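Roreo Tests Vase Life Claims on Cut Flowers and Finds Most of Them Thin

Longer-lasting labels on supermarket bouquets deserve harder questions, says flower buyers' group

DRUNTHORPE, July. Shoppers who pay extra for cut flowers sold with a freshness promise are getting very little for the money, according to a review released Monday by Roreo, the independent flower buyers' group based in Drunthorpe. The group compared 684 bouquets sold with some kind of "lasts longer" claim on the sleeve, tag or shelf card against plain bouquets of the same flowers bought the same morning. In most cases the two were fit for the compost at the same time.

The review took in roses, tulips, carnations and mixed bunches from grocery stores, gas stations and florists. Bouquets were trimmed, put in tap water and kept indoors at normal room temperature. A bouquet was counted as finished when half its stems had drooped, dropped petals or gone brown at the edge. Roreo chose that rule before buying any flowers and did not change it.

"We went in willing to be convinced," said Manuela Valentini, who directs the group's testing. "I would like a rose that lasts two weeks. I have been told about that rose many times. I have yet to have one in my kitchen."

Of the 684 bouquets carrying a claim, 231 outlasted their plain match by a full day or more. The rest did no better, and a fair number did worse. Roreo does not think the 231 should be read as proof that the claims work some of the time. Plain bouquets also vary a good deal from one bunch to the next, and a bucket that sat near a warm doorway can lose a day before anybody buys from it.
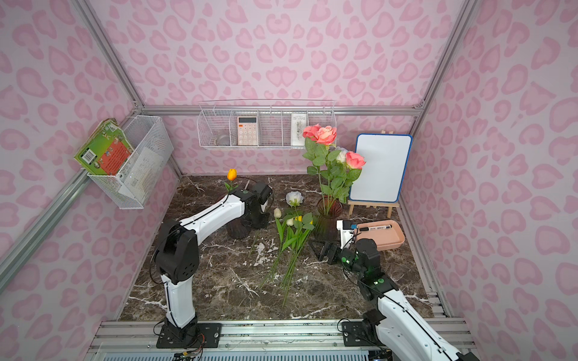

What the labels say

Roreo collected the wording from every bouquet it bought. Very few labels gave a number of days. Those that did tended to add conditions in small type: water changed daily, stems recut every second day, kept away from fruit, sun, heating vents and drafts. A shopper who does all of that will get more life out of any bunch of flowers, with or without a sticker.

The more common wording was looser. "Extra fresh," "stay-bright," "long life selection" and "florist quality" showed up again and again. None of these terms has a meaning a shopper could check. Roreo wrote to sellers asking what test stood behind the words. Many did not answer. Several replied that the phrase described the "overall experience" of the bouquet, and one sent a coupon.

The group was especially doubtful about two kinds of claim. The first is the "farm to vase" promise, which suggests speed but says nothing about how long the flowers spent in a cooler along the way. The second is the claim that a bouquet has been "conditioned." Nearly all cut flowers are put in water and kept cool before sale. Charging more for saying so is a sales decision, in Roreo's view, and has little to do with what happens on the dining room table.

The flower food question

Most bouquets came with a paper or plastic packet of flower food. Roreo has no quarrel with the packet as such. A mix of sugar, something mildly acidic and something to slow down bacteria is a sensible thing to put in a vase, and growers have used similar mixes for a long time.

Its objection is to the way packets are sold. Premium packets on the shelf at some stores cost several times as much as basic ones and listed no contents. In side-by-side vases Roreo could not tell them apart. Packets were also too small for many of the vases people own. A sachet meant for a pint of water, tipped into a tall vase holding three times that much, is too weak to do what it says, and the instructions on the back were often printed too small to read without good light.

Home remedies fared no better. Pennies, aspirin and lemon-lime soda all have loyal followers, and Roreo tried the lot. The soda vases turned cloudy early. The pennies did nothing the group could detect. Aspirin vases looked the same as plain water vases, and the group suggests keeping the aspirin for headaches.
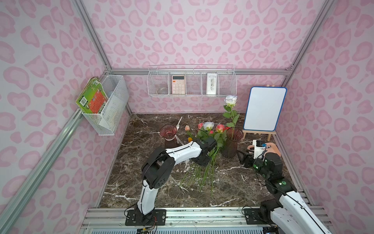
Roses and tulips are different problems

Much of the advice printed on sleeves treats all flowers alike. Roreo says that is careless, and that shoppers lose flowers by following it.

Roses suffer mainly when water stops moving up the stem. Leaves left below the water line rot, bacteria build up, and the cut end clogs. The head bends at the neck and most people assume the flower was old. A fresh cut and a clean vase will sometimes bring it back. A new packet in the same dirty water usually will not.

Tulips keep growing after they are cut. They stretch, lean and turn toward the window, and a bunch arranged neatly in the morning can look quite different the next day. That is normal for the flower and is no sign of poor quality. Tulips also do well in shallower, colder water, which is close to the opposite of the "fill to the top" line found on several sleeves in the review.

The group also looked at two care guides offered by sellers as evidence for their claims. The Marino guide, handed out at florist counters, gave sound basic advice and then recommended a priced add-on at the end of each page. The Flasach guide, which came folded inside mixed bunches, told readers to crush woody stems with a hammer. Roreo tried that too. Crushed stems made the water foul faster, and the flowers did not drink any better for it.

"People are told to hammer their roses and then told to buy a product because the roses died," Valentini said. "I am not sure who checked that leaflet. I suspect it was copied from an older leaflet."

What Roreo recommends

Wash the vase with hot water and dish soap before every new bunch, including the narrow part at the bottom.

Cut an inch off each stem with a sharp knife or clean scissors.

Strip any leaf that would sit under water.

Change the water every 2 days, all of it. Topping off does not count.

Keep flowers away from the fruit bowl and out of direct sun.

Buy roses with firm heads. Squeeze gently at the base of the bloom, and leave soft ones where they are.

Buy tulips while the buds are still closed and showing some color.

Ignore the sticker.

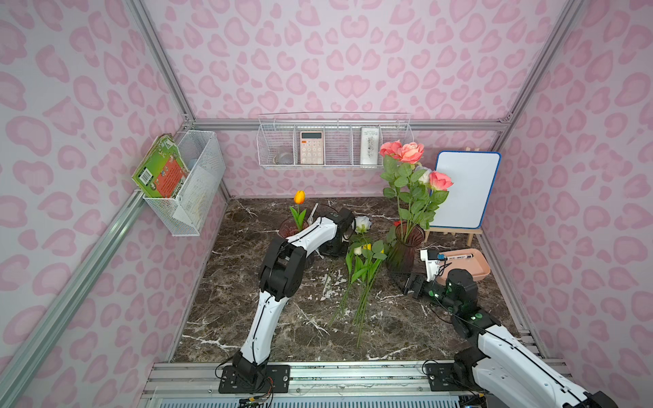 Limits of the review

Roreo wants its own figures read with the same care. The bouquets came from almost 700 separate purchases in one region and one season, and results in a hotter or drier place could differ. The group did not test flowers delivered by mail. It did not test lilies or orchids. Judging when a petal has browned is partly a matter of opinion, and although each bouquet was checked by two people who did not know which one carried the label, they did not always agree. Where they disagreed, the later date was used, a choice that gave labeled and plain bouquets the same benefit of the doubt.

Sellers who believe their claims hold up are invited to send Roreo the test behind them, with the method and the full results. The group says it will publish whatever it receives, favorable or otherwise. It has made the same offer before and is still waiting on most of the replies.

About Roreo

Roreo is a membership group for people who buy cut flowers and potted plants. It takes no money from growers, wholesalers or stores and pays full retail price for everything it tests. The full review, including the wording of every label collected, is available on request from the Drunthorpe office. Press questions should be addressed to Manuela Valentini.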